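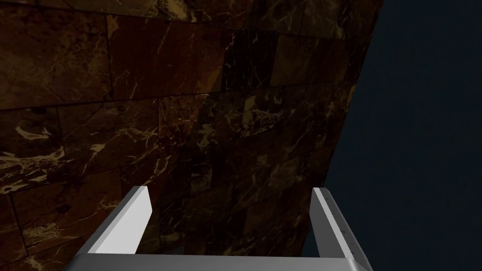
Light grey on a winter morning

The ferry to Litden left at seven, and my grandmother, who had packed four boiled eggs and a coat for every kind of weather, was on the quay a good hour before it. She had been writing to her sister over there since the May they quarrelled, long cheerful letters full of hens and neighbours, and never a word about the quarrel itself. "I shall just say good morning," she told me, peeling an egg, "and then I expect we'll put the kettle on." Her sister was waiting at the other side with two umbrellas, though it was perfectly dry, and she held one out before either of them spoke.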